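Flana Grip Pads, set of 2
by Tornstead

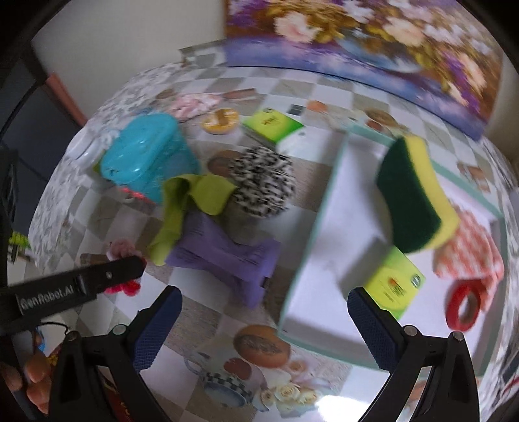 I started making these pads for my own use, so let me tell you what they're for before you put a set in your cart. I collect hand-held gripper demonstrations for a learning project I call Zenora, where a person does a household job with the gripper in hand and a policy learns from the recording. My tables are messy on purpose: cloths, sponges in their packaging, trays, fluffy things, whatever I can pile up. And soft stuff is a pain! A folded cloth slides out of smooth fingers just when you've lifted it, and then your demonstration has a second grab in it that you never meant to teach.

So I ran a comparison. I recorded 400 demonstrations with bare fingers and 400 with the textured pads, same jobs, same person holding the tool (me, with a sore thumb by June). Then I trained one policy on each set and ran them both on tables they hadn't seen. The padded set gave me the steadier policy. It went in once, closed, and carried the thing away, where the bare-finger policy had picked up my bad habit of pinching, letting go and pinching again. Hard packages came out pretty much even. Cloth and sponges were where I saw the difference, and very thin cloth lying flat is still a struggle either way, so please don't buy these expecting magic.

One thing I'd do differently: I used the Iyengar split, which holds out whole tables and keeps every object type in training. That's a fair test of clutter but a soft test of new objects. I'm working on a harder version now and I'll put the numbers on this page when I have them.

What you get
2 pads, one for each finger
Adhesive backing, already cut to shape
Alcohol wipe for cleaning the fingers first

Fitting them
Wipe the inner faces, let them dry, press the pads on and leave them overnight. I know, I wanted to use mine right away too! If you're also running a robot, put the same pads on its fingers, or the policy will be squeezing with a grip it never learned.

How long do they last?
I got over 1,000 grasps from my first pair before one corner began to lift. Lint builds up sooner than that (fluffy cloth is the worst), and a damp rag takes it off.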